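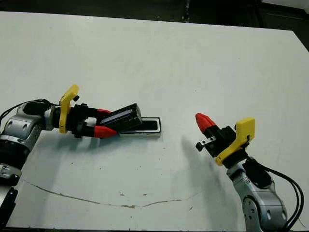

I have a drawer full of boxes with nothing in them. Not moving boxes, I'm talking about the good ones, the two-piece kind where the lid lifts straight off and you're left looking at a tray. Phone boxes, watch boxes, a box that held a fountain pen I gave away years ago (the pen, I kept the box, obviously). My partner calls it the museum. My mum, when she visited in June, called it something less kind and asked if I was all right.

So this is my defence of the lift-off lid, and while I'm at it a bit of a whinge about everything that's replaced it.

Think about how you open most things now. There's a tear strip that tears halfway. There's a plastic shell you need the kitchen scissors for, and then a bandaid. There's the cardboard mailer with the little arrows that say push here, and you push there, and your thumb goes through into whatever you bought. I ordered a set of teaspoons last winter and the packet was so thoroughly glued that I ended up standing on it. Teaspoons! What was going to happen to them?

A lid and a base asks almost nothing of you. You hold one bit, you lift the other bit, and if it's been made properly there's that lovely slow resistance while the air gets in. Then you put the lid down beside the tray and there are your things, sitting in the spot that was made for them. I don't know a better way to meet an object. Even a boring object. I've got a stapler that came this way and I still feel warmly towards it.

Jae-in Um, who lives two doors up from me in Multetstead and used to do packaging for a living, thinks I'm being sentimental. We've had this argument over her back fence more than once. Her position is that the two-piece rigid box is a terrible use of board. It ships as a solid lump of mostly air, it can't be flattened without wrecking it, and people like me hang on to it forever out of guilt. She once made me work out what I'd paid for a nice box of writing paper compared with the same paper in a sleeve, and the difference was five dollars. Five dollars for a box! She looked very pleased with herself.

Fine. But I've had that box on my desk ever since, with stamps and spare keys in it, and I couldn't tell you where a single paper sleeve from my entire life has ended up. If we're going to talk about waste, I'd like the second and third and tenth use counted too. My grandmother kept her buttons in a chocolate box for longer than I've been alive, and the lid still fits. Try that with a clamshell pack.

Where I'll give Jae-in some ground is the really silly end of it. There's a shop in Stoltley that sells a candle in a box in a box, with a ribbon to lift the inner one, and a card on top explaining the candle. I don't need an introduction to a candle. And I'll admit that some lids are so snug they're a pain. You hold it up by the lid and wait for the bottom to slide off, like a waiter doing something fancy, and it just hangs there. You give it a tiny shake. You give it a bigger shake. Then the base drops all at once and your new earphones are under the fridge.

That's a fit problem, though, and fit can be got right. The best box I own came from Bramow, who make drawing things. Black lid, black tray, nothing on it except the name pressed in so lightly you have to tilt it at the window. The lid comes away with two fingers. Close it and it sinks down by itself and stops exactly flush. I've done it at my desk on long phone calls so many times that the corners have gone soft and grey, and it still does it. The pencils were all right.

Compare that with hinges, which people seem to think are an upgrade. My glasses case has one and I've never trusted it. It snaps. It's either open or it's shut, and it has opinions about which, and it's had the end of my finger more than once. Magnets are worse (sorry, magnet people). A magnetic flap is nice for a week, and then it's picking up paper clips in your bag and flopping open whenever it feels like it. My old Chae notebook tin had both a hinge and a magnet, and I keep it shut with a rubber band.

A loose lid has no mechanism to go wrong. The only trick is keeping the two halves together, and yes, I know, that's where I fall down as much as anyone. There's a lid in the museum right now that doesn't belong to any base I own. I've tried it on everything. I had a go with the butter dish.

What I'd ask of the people who make these things is pretty small. Leave off the foam insert that only suits one shape, or at least make it lift out, so the tray can be a tray afterwards. Print the logo somewhere I can live with. Put a little thumb notch in the side if the fit's going to be tight. And if it really does have to be thrown out, use plain board with no shiny coating so it can go in the recycling without me standing over the bin reading the council leaflet.

Jae-in says I should clear out half the drawer before I write another word on the subject. I did have a go last night. I got as far as taking them all out, opening each one, and putting a few of the smaller ones inside the bigger ones, and now there's room for more.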